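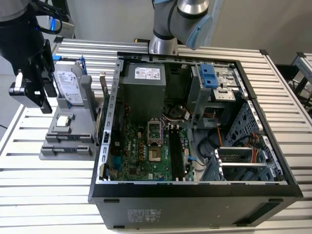

Re: [oldboxes] Which disk to take out first?

On June 1, 2018, a list member at Grukell wrote:

> We got 9 desktop towers from the Nodari office and want to give them to the school in October. Is it enough to format the disks from the installer? I would like to keep the disks inside, our budget for new ones is 155 dollars in total.

Hello,

I would not trust the formatting from the installer. A quick format only writes a new file table, and the old letters and invoices stay on the disk until something is written over them. At Tronis we had this discussion two years ago, and I can share how we do it now.

We start the machine from a USB stick and overwrite the whole disk one time with zeros. Some people on this list recommend 3 passes. For an ordinary hard disk I think one pass is fine, but please check what the Nodari office has promised to its customers – their rule is more important than my opinion.

For solid state drives please do not use this method. Use the secure erase command of the drive, after you read the manual.

Before all this, look at the SMART values. If a disk has reallocated sectors and the number is growing, I would not give it to a school. We lost 4 disks like this in one winter, and the teachers were not happy with us.

About the budget: you can buy small used SSDs only for the machines with a bad disk. The old power cables usually fit, but count the free SATA ports first.

One question from my side. Does somebody still have the Moldovan keyboard layout file from the old wiki? The link gives me an error.

Best regards from Tronis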